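Subject: Re: [arm-bench] Finger sets for kitchen and cleanup stuff?
List: Graslow arm-bench list
Time: 4:40 pm

> We're picking fingers for our two arms and I keep going back and forth
> between the stock parallel jaws and the soft ones from Zosis. Most of
> what we grab is household junk, bottles and brushes and so on. Has
> anyone run both on the same objects? Also curious whether a wrist
> camera is worth the cable mess or if the overhead one is plenty.

Hi all,

Good timing, we've been deep in this since March! Short version: we went with the stock jaws and kept the wrist cameras. Longer version below, with a few views from the Cima bench. 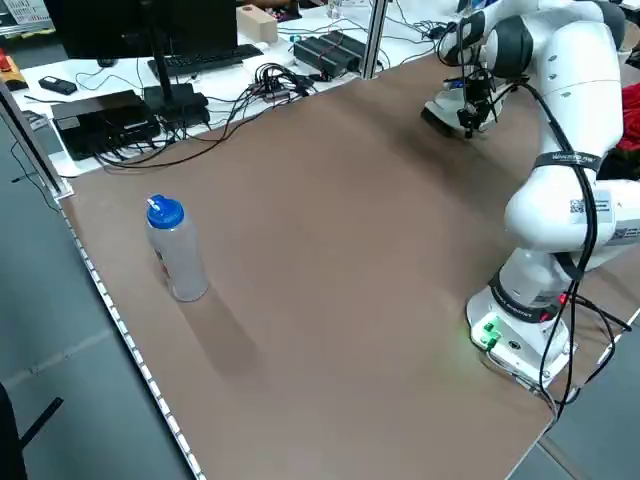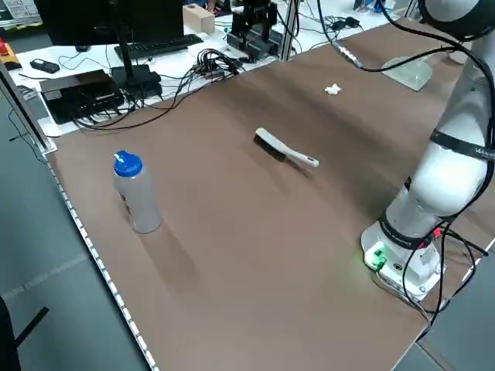
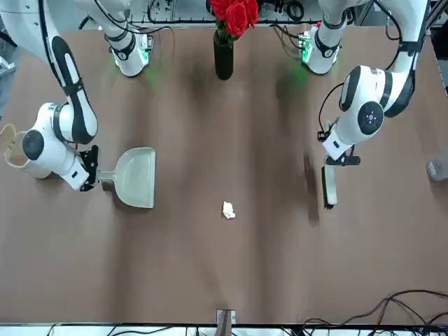 Spatula from the wrist camera, fingers open:

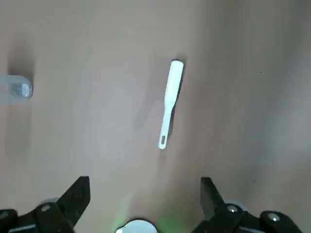 So, the soft fingers. I really wanted to love them (they're so gentle on cups!) but anything with a long thin handle would roll in the grip the second it touched the table. Brushes were the worst. Over 95 tries with the hand brush, the stock jaws kept it straight almost every time, and the soft set had me regrasping constantly. For two-arm sweeping that kills you, as the dustpan arm just sits there waiting for the other one.

Flat things are a different story. The stock fingertips are pretty chunky, and a spatula lying flat is thin enough that you have to come in very low and close slowly. We dropped the closing speed by half and added 2 mm of clearance in the controller, and that got us most of the way. I still scrape the table now and then, sorry table.

On cameras: keep both if you can stand the cables. The fixed view is great for planning the reach, but an arm leaning over the work hides exactly the part you care about, and the wrist view saves you there. Ours is logged with the Pelupessy recorder, 2,222 episodes so far, and when I tried leaving out the wrist stream the small stuff suffered first.

One question back: has anyone found a tidy way to run the wrist cable past the elbow? Straps work until the arm folds up tight, and then the cable pulls. I'd happily swap our finger offsets for a good routing trick.

Cheers from the Cima bench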